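Prewashing cotton lawn before cutting
Mon 8 April
Posted by Becerra
Reading time: 2 min

I have purchased cotton lawn for a gathered skirt and wish to confirm whether it must be washed before cutting. The pattern calls for 60-inch fabric and allows very little extra length. The shop in Poddale gave no care instructions with the cut. I would be grateful for guidance on water temperature and on finishing the raw edges beforehand.

Risilora
Members are advised to prewash all cotton that will later be laundered. Use the same temperature intended for the finished garment. Zigzag or overlock both cut ends first — lawn frays readily in the machine. Dry the length in the manner you plan to use later, then press it along the grain. If the yardage is tight, measure again after pressing and before laying out any pattern pieces. A skirt of this type can usually lose a little from the hem allowance, but the waistband should be cut at full length.
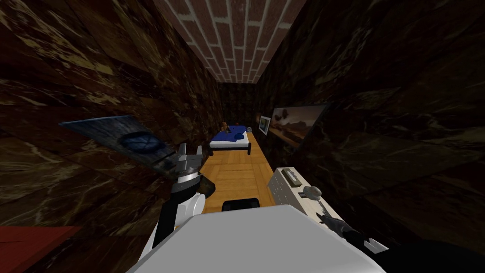
Blue bedding and a teddy bear at the far end of the room.

Skindirus
Agreed on washing. I did not prewash a lawn blouse in March and the sleeves are now too short. Please also test your marking pen on a scrap, as some marks become permanent once ironed.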